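Início | Projetos | Viveiro | Relatórios | Contactos

Olá, Humaira,

Segue o ponto de situação do viveiro de Stedow, com data de Jun 25, 2025. Desculpa o tom de conversa, mas sabes que não tenho jeito para relatórios formais!

A primavera correu bem melhor do que eu esperava. Semeámos 3935 alvéolos com espécies autóctones (rosmaninho, tomilho-bela-luz, murta, medronheiro e umas quantas gramíneas de prado seco) e, na última contagem, tínhamos 3718 plântulas vivas. O medronheiro é que anda preguiçoso - germinou tarde e aos soluços, e ainda não me atrevo a repicá-lo.

Da murta, nem te conto, está linda. Mudámos a mistura do substrato, com mais areia e menos turfa, e as raízes agradecem. Já passaram para vaso 1474 plantas, que ficam debaixo da rede de sombra até setembro. A rega da Renora está montada nas bancadas do lado norte; do lado sul continuo de mangueira na mão, porque faltam duas eletroválvulas que a Amato ainda não entregou.

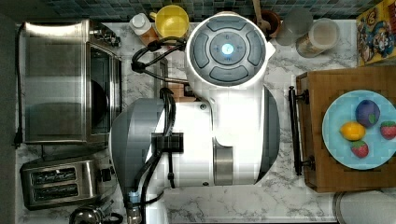

O robô visto de cima, sobre a bancada de padrão marmoreado.

Quanto às sementes, a colheita na encosta de Vadus começou com o rosmaninho e segue agora para as gramíneas, que estão mesmo no ponto. Fomos só às manchas grandes e deixámos as pequenas em paz. Gastámos cerca de 2000 euros entre tabuleiros, rede e combustível, tudo dentro da rubrica de materiais - mando-te as faturas à parte.

O que me preocupa é o calor de julho. Queria reforçar o sombreamento do lado sul e pedia-te autorização para usar o que sobrou das deslocações. As plantações ficam marcadas para dezembro, já com chuva no chão, se tudo correr bem!

Diz-me alguma coisa sobre a verba quando puderes, que a rede demora a chegar.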